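Helpers wanted: home robot build, Prodton workshop and spare bedrooms

Posted October 21, 2025

We are after 3 people. Maybe more later, but 3 to start. Small build, run out of the shared workshop at Motbridge Yard, unit 12, plus whichever houses will have us. Project is called Hovusano. The aim is an arm that can do the dull bits of housework, bedding first. The arm itself is half built and lives on a bench. What we're short of is recordings of people doing the job by hand with the gripper tool, so the arm has something to learn from.

That's where you come in. Read on even if you've never held a soldering iron.

WHAT YOU'D BE DOING

Mostly folding and moving cloth. You hold the gripper tool, squeeze, pick up the corner of a blanket, put it somewhere sensible, let go. Then mess the bed up and do it again. Sounds easy, isn't quite. Thick stuff is harder than thin stuff and slippery stuff is a pain. Sessions are 2 hours with a tea break in the middle, your arm will want it.

Between sessions there's bench work if you fancy it. Changing finger pads, tightening screws, charging batteries, labelling recordings. We have 3,734 clips on the drive so far and a good chunk of them still need a label. Dull job but it can be done at home in your slippers.

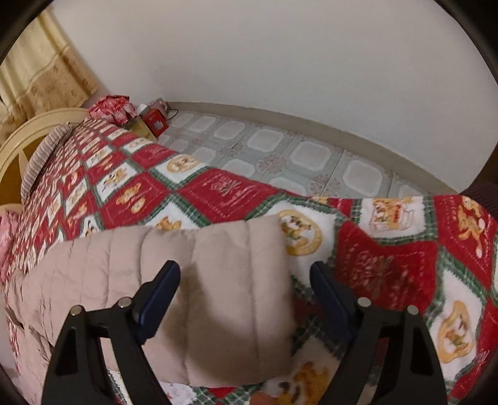
Gripper and comforter, bedding task. Patchwork quilt underneath.

Own bed, own bedding, own house is fine and in fact better. We've done too much on the workshop camp bed and the arm now thinks every bed is a camp bed. Busy patterns very welcome, plain ones too. Old throws, cushions, fitted sheets, the lot. If your spare room is a tip dont tidy it on our account.

WHO WE WANT

Over 18. Able to stand and lean over a bed for a bit without hurting yourself. Left handers please do apply, we have none at all. Patience matters more than speed. No robot experience needed, no degree, no CV.

One of the three places is for somebody who can print and fit parts. You'd be looking after the fingers and pads, so should be happy with a 3D printer, small screws and things not fitting first time. Say so in your message if that's you.

WHEN AND HOW LONG

Evenings and weekends, we fit round you. Two sessions a week would be ideal, one is OK. Runs through to July if the arm behaves, longer if not. Trial session first, paid the same as the rest, no hard feelings either way.

PAY

Hourly, same rate for everyone, rate sheet sent out with the reply. Bus fare covered within Prodton. Further out, ask. Bench evenings are unpaid at the moment sorry, but you get workshop access and can use the tools for your own bits.

BORING BUT NEEDED

The tool records video while you use it. So: family photos, post, screens, anything private, put away or turned over before you start. Tell the people you live with. You can have any clip deleted, just give us the date and rough time. There's a one page consent form, please do read it. Pets out of the room, children too.

Keep your fingers clear of the pads when it closes. It's a hand squeeze not a motor but it still nips.

HOW TO APPLY

Note on the board at unit 12, or message through the Motbridge Yard page with HOVUSANO at the top. A few lines is plenty. Tell us:

which evenings you can do
left or right handed
own bed or workshop bed
printer person, yes or no
anything we should know about access, stairs, allergies (one of the workshop blankets is wool)

We'll reply to everbody, might take a week. If the board is full shove it under the door.

Dwivedi
Hovusano build, Motbridge Yard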